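4. Planning the Equipment Budget

When we began setting aside money for the Jisthorpe washroom tasks, we thought mostly about the grippers, and it took us a good while to see how much else belonged on the same sheet.
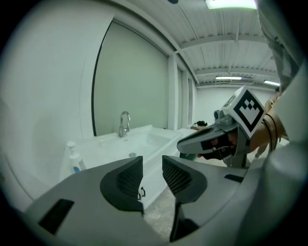
Figure 3. Two hand-held grippers at the sink vanity, the one at right carrying a printed marker block.

4.1 What We Set Aside

Our first quote, from Trakevmont, came to $556 for each hand-held gripper, and we were glad to have it. Ginevra Ferri then kindly went back through our notes and added finger pads, wrist straps and printed markers, all of which we had happily left out. We now keep 6 grippers on the plan, with 60 spare pads ordered together in April, and we would gently encourage other small labs to price their spares before they settle on a number of grippers.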